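Lallden Community Forum » Clubs and Hobbies
Posted by tramstop13, June, 7:42 pm

Anyone else trying to learn Gregg shorthand as an adult? I'm two months in and my hand still cramps up like I'm back in Year 9 exams. I bought a secondhand manual off a seller in Humen — paid 30 bucks, smells like a shed — and I do a page most nights after tea.
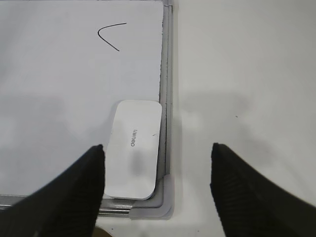

My trouble is angles. Curves I can manage, but as soon as two strokes meet sharply I slow right down and the whole word goes wobbly. I've started doing them huge, on a whiteboard, one thin black line with a single bend in it like a less-than sign, then rubbing it off and going again. Is big practice any use, or am I just learning to draw on a wall?

kettle_on wrote:
Big is fine for a week, then get back on paper. Your fingers do the work at notebook size and your shoulder can't teach them that. Also, ditch Gregg and learn Teeline, you'd be taking notes by spring.

tramstop13 wrote:
Not ditching it! I like how it looks. I do take the point about paper, though I reckon the shoulder stuff has loosened me up a fair bit. 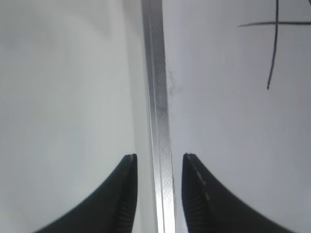

Arancibia_Rd disagrees with kettle_on about size: go large for as long as you like, and worry about speed once the shapes are honest. Buy a Kurance pad too, the ruling is wide and a pencil doesn't drag on it.

kettle_on wrote:
We'll have to differ. I wasted a whole winter on big loops.

Contact the moderators | © Lallden Community Forum, PO Box 2254 | Back to top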